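4.2 Clearing and setting the small table

These steps apply to the Plinham square table and to any table of similar size in the Starness range. Allow 4 minutes for a light clearing, longer if food has been served.

1. Take away used tissues, paper cups and empty bottles first. Put them straight in the trash.

2. Move eyeglasses, phones and keys to a shelf. Do not stack plates on top of them.

3. Return unopened food to the kitchen. Carrots and other vegetables sold in a bag go back in the refrigerator. If the bag has been opened, fold the top over and close it with a clip.

4. Set loose vegetables on a plate, not on the bare tabletop. One plate is enough for a snack.

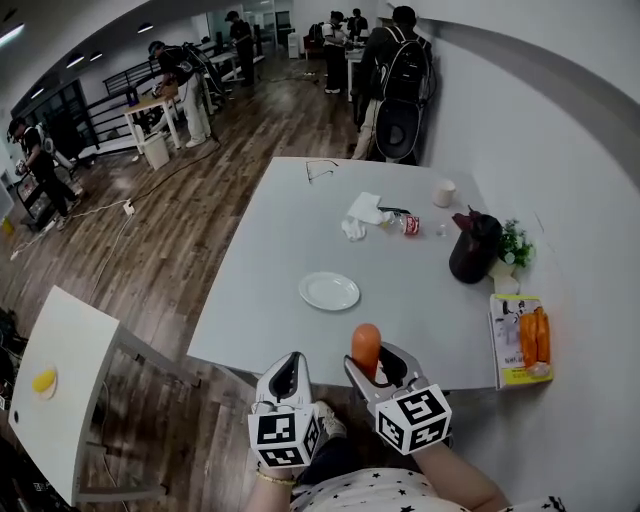

5. Keep potted plants and vases near the side of the table, where they will not be knocked by an elbow. Water plants at the sink and let the pot drain before you bring it back.

6. Wipe the top with a damp cloth, then with a dry one. Include the edges.

Note: A side table may be used for small dishes while you work. The Furcombe side table holds up to 54 pounds.

Caution: Route power cords away from the side of the table where people sit or stand. Do not place table legs on a cord.

Caution: Do not use bleach or scouring powder on white tops. Stains that remain after wiping are covered in 4.3, Marks and Spills.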